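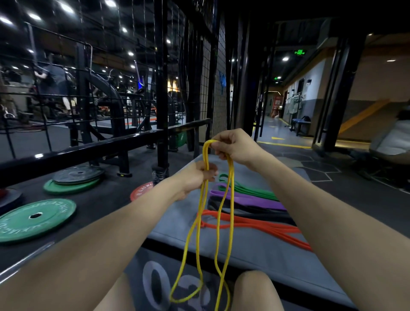
A long yellow resistance band held in two hands, with green, purple, black and orange-red bands on the mat.

Why do stretchy bands make you stronger?

If you have ever been inside a gym, you may have seen big loops of coloured rubber hanging on a hook or lying on a mat. They are called resistance bands. They look like giant elastic bands, and they work in much the same way.

What does resistance mean?

Resistance is a push or a pull that works against you. When you walk into a strong wind, the wind is resisting you. When you pull on a stretchy band, the band tries to go back to its normal size. Your muscles have to work to stop it. If you do this often, your muscles slowly get stronger.

Where does the stretch come from?

Many bands are made of rubber. Some rubber comes from a milky juice called latex, which drips from cuts made in the bark of rubber trees. Other rubber is made in factories from oil.

Rubber is made of very long, thin chains, far too small to see. When the band is resting, the chains are tangled up like cooked spaghetti. Pull the band and they straighten out. Let go and they tangle up again, and the band goes back to its old shape.

Why are they different colours?

The colour helps people tell one band from another. In many sets, each colour has its own strength. A wide, thick band is harder to stretch than a thin one of the same length, as there is more rubber to pull.

There is no rule that every maker has to follow. A green band from one set might be easy and a green band from another set might be hard. You have to look at the label or the leaflet to find out.

How are bands different from weights?

The round, flat weights you see on a gym floor are called plates. Some have a thick rubber outside and are known as bumper plates. They have a hole in the middle so that they can slide onto a long metal bar. A plate weighs the same however high you lift it.

A band changes as you use it. At the start it hardly pulls at all. The further you stretch it, the harder it pulls back — the last bit is the hardest. Bands are also much lighter than plates. You could fold up a whole set and carry it home in a school bag.

Who uses them?

Runners, swimmers and weightlifters use bands to warm up. People who have hurt a knee or a shoulder may use them to get their strength back. Lots of older people use them too, sometimes sitting in a chair. At Denton Leisure Centre there is a bands class every Saturday for people aged 6 and up, and the oldest person in it is over 80.

Try it yourself

You will need a ruler, a paper clip, an ordinary elastic band and a small bag of coins.

Hang the elastic band from a door handle. Open out the paper clip to make a hook and use it to hang the bag from the band. Measure how long the band is. Now put more coins in the bag and measure again. Keep going up to 17 coins, and write down the length each time. Does the band grow by the same amount for every coin?

Staying safe

Ask a grown-up before you use a gym band. Check it for small splits first and do not use it if you find one. Never let go of a stretched band, and keep it away from your face. Some people are allergic to latex and need bands made from something else.

Words to know

Latex: a milky juice from rubber trees.
Muscle: a part of the body that pulls on your bones to make you move.
Resistance: a force that works against a movement.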